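4장. 양팔 셀 손목 카메라 및 그리퍼 점검

개정 2025-02-22, 작성 Thongchai Srithong

Zunari 양팔 셀을 새 자리에 옮긴 뒤에 하는 점검이다. Landari가 준 원래 안내서에는 자동 보정만 돌리면 끝난다고 되어 있는데, 나는 그 말을 믿지 않는다. 화면에 '정상'이 떠도 아래 순서는 그대로 밟을 것.

4.1 손끝 확인

1. 비상정지 버튼을 손 닿는 곳에 둔다.
2. 그리퍼를 비운 채 끝까지 벌린다.
3. 손목 카메라 화면에서 양쪽 손끝이 모두 보이는지 본다. 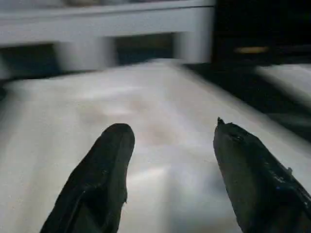 그림 4-1. 흰 천 위에서 벌린 손끝, 잡은 물체 없음

4. 여닫기를 26회 반복하고 손끝 간격을 다시 잰다. 처음 값과 2 mm 넘게 차이 나면 손끝 나사부터 의심한다. 소프트웨어 보정값으로 덮지 말 것.

주의: 손끝 표면이 긁혔다고 바로 교체하지 않는다. 교체 주기 1000시간이라는 숫자도 근거를 본 적이 없다.

4.2 양팔 동시 파지

1. 두 팔의 속도 제한을 같은 값으로 맞춘다.
2. 한쪽 팔로 먼저 잡고, 힘 값이 멈춘 다음 반대쪽을 닫는다.
3. 두 팔로 든 상태에서는 한쪽만 따로 움직이는 명령을 내리지 않는다. 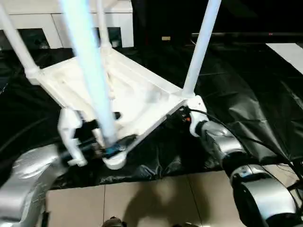 Montri Luangrath: 동기 모드를 켜면 2번 순서는 필요 없습니다. 저는 늘 동시에 닫는데 아직 문제가 없었어요.

아직 없었다는 것과 없다는 것은 다르다. 동기 모드에서도 힘 값 기록은 남겨 두기 바란다.

4.3 근접 시야

1. 손목을 대상물 가까이 천천히 내린다.
2. 큰 원통형 부품이면 옆면만 보지 말고 아래쪽 테두리까지 화면에 넣는다. 매끈한 면만으로는 초점이 맞았는지 판단하기 어렵다.

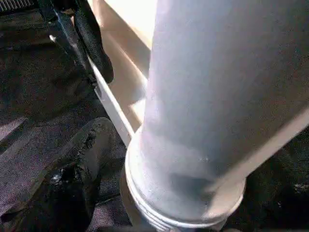
그림 4-3. 회색 원통 아래쪽의 테두리와 나란한 홈

3. 홈의 선이 뭉개지면 자동 초점을 끄고 수동으로 맞춘다.
4. 노출도 고정한다. 자동 노출은 밝은 면과 검은 면이 한 화면에 들어오면 믿을 것이 못 된다.

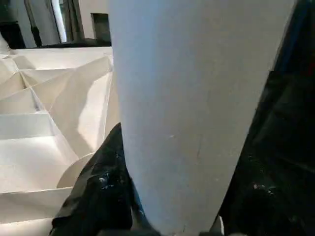
노출 값은 900에서 시작해 조금씩 낮춘다. 흰 면의 접힌 선이 살아나는 지점에서 멈추고, 그 값을 점검표에 손으로 적는다. 설정 파일은 재시작 후 초기값으로 돌아간 적이 있다.

5. 전원을 껐다 켜고 4.1의 3번부터 다시 확인한다.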